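Where Does the Color Pink Come From?
A reading page for ages 8 to 11

Pink is an easy color to find. It is in erasers, flowers, flamingos, sunsets and plenty of T-shirts. If you look for pink in a rainbow, though, you will have trouble. Red is there, and so are orange, yellow, green, blue and violet. Pink has no stripe of its own.

This page explains what pink is, how people put it into cloth, and why it sometimes fades.

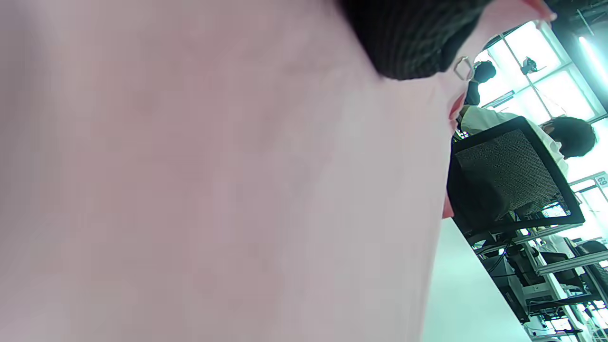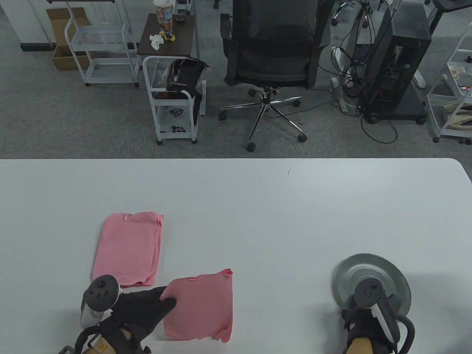
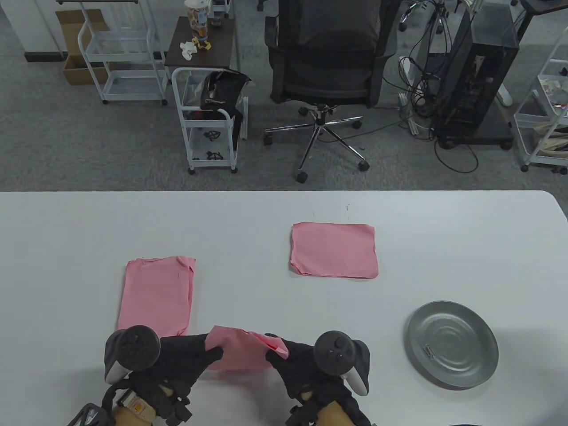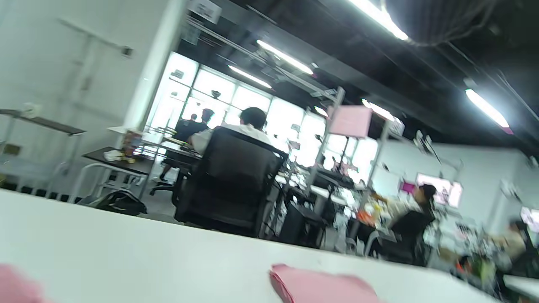 Pink cloth, in all four pictures.

Banafsheh Farahani wrote to us after reading an earlier version of this page. She said her class had argued for a whole lunch break over whether pink counts as a real color if it isn't in the rainbow. Half the class said it couldn't be. The other half said they could see it, so it must be. She asked us to put the answer near the top, so it comes next.

Is pink a real color?

Yes. A color is something your eyes and brain work out together. The rainbow shows you light that has been spread out so that each kind sits in its own place. Most of the light that reaches your eyes is not spread out like that. It is a mixture.

White light, such as light from the sun, is a mixture of all the rainbow colors. When white light lands on a red shirt, the shirt soaks up most of the blue and green light and bounces the red light back. Your eyes catch the red light, and you see a red shirt.

A pink shirt bounces back plenty of red light too. It also bounces back a fair amount of the other colors. Your brain takes that mixture, a lot of red with some of everything else, and gives you pink.

You can see the same thing with paint. Squeeze out some white paint and stir in a tiny dot of red. Add more red and the pink gets stronger. Brown, gray and white aren't in the rainbow either, and people don't argue over those nearly as often.

How your eyes do it

At the back of each eye there is a thin layer called the retina. It holds millions of tiny cells that react to light. The ones that help you see color are called cones, because of their shape.

Most people have three types of cone. One type reacts best to long waves of light, which we see as red and orange. One reacts best to middle-sized waves, which we see as green. One reacts best to short waves, which we see as blue and violet. Each type also picks up some of the light on either side of its best range.

Your brain compares the messages from all three types. When every type is sending a strong message and the red end is a little stronger than the rest, you see pale pink.

Some people's cones work differently. This is often called color blindness, although most people who have it can see plenty of colors. They may find certain ones hard to tell apart, and a pale pink might look gray to them.

How cloth gets its color

Cotton grows on a bush. When the fluffy part is picked it is a creamy white. Wool can be white, brown, gray or black, depending on the sheep. Neither one grows in pink, so someone has to add the color. The stuff they add is called dye.

Dye is different from paint. Paint sits on the outside of a thing, like butter on toast. Dye goes into the threads and holds on to them. That is why a dyed shirt still feels soft, and why a painted one feels stiff.

Long ago, all dyes came from nature. Here are some that gave reds and pinks:

Madder. This is a plant with red roots. The roots were dried, ground up and soaked in warm water. People have used it for thousands of years.

Cochineal. This is a small insect that lives on cactus plants. Dried and crushed, it makes a very strong red. Using less of it makes pink.

Safflower. This plant looks a bit like a thistle, with yellow and orange petals. The petals hold both a yellow dye and a red one. Dyers washed the yellow out first and then used what was left to get pink.

Natural dyes often need a helper called a mordant. A mordant grabs the thread and the dye and joins them together. Alum, a kind of mineral salt, is a common one.

In 1856 a teenager in London was trying to make a medicine and ended up with a purple liquid that colored silk. It was one of the first dyes made by chemistry instead of from a plant or animal. Before long, chemists had made bright pinks and reds as well. Most clothes today are colored with dyes made in factories.

Getting the same pink twice

If you dye one shirt on your own, it doesn't matter much exactly which pink you get. If you run a factory, it matters a lot. A shirt dyed this month has to match a shirt dyed last month.

Dyers follow a recipe, just as a baker does. The recipe says how much dye to use, how hot the water should be and how long the cloth stays in. Too little time gives a paler pink. A different kind of thread can change the color too, even when everything else is the same.

Paint and yarn makers give their shades names and numbers to keep them apart. The Colska yarn chart, which our own craft table uses, has 17 pinks on it. Number 6 is almost white. Number 15 is close to red. A few in the middle are so alike that you need to hold them side by side near a window.

The window is important. Lamps give out different mixtures of light, and a pink that looks right in a store can look orange under a lamp at home. Two pieces of cloth can even match in one kind of light and not match in another.

Why does pink fade?

Dye can be broken down by sunlight. Each time strong light hits the cloth, a little of the dye may be damaged, and damaged dye loses its color. This is why curtains often fade on the side that faces the window.

Washing can take dye away as well. New clothes in strong colors sometimes let go of extra dye in their first few washes. If a new red sock goes in with white shirts, some of the loose red dye can move into the white threads. White plus a small amount of red gives you pink, which is how many people get a pink shirt without planning to.

To keep a pink shirt pink for longer:

Wash it in cool water.
Turn it inside out first.
Dry it in the shade.
Keep bleach away from it.

Try it yourself

You can make a pink dye from avocado skins and pits. It comes out a soft, dusty pink. You will need a grown-up for the stove.

1. Save the skins and pits from a few avocados and scrub them clean.
2. Put them in an old pot, cover them with water and ask the grown-up to simmer them gently for an hour. The water should slowly turn reddish.
3. Take out the skins and pits with a spoon.
4. Wet a piece of plain white cotton and put it in the pot.
5. Turn off the heat and leave the cotton there overnight.
6. Rinse it in cool water and hang it up.

Your pink may be darker or lighter than a friend's. The type of avocado makes a difference, and so does the water from your faucet. Write down what you did, so you can do it again – or change one thing and see what happens.

Words to know

Cone: a cell in the eye that helps you see color.
Dye: a substance that goes into threads and colors them.
Mordant: a helper that joins dye to thread.
Retina: the layer at the back of the eye that reacts to light.

Next page: Why is the sky red at sunset?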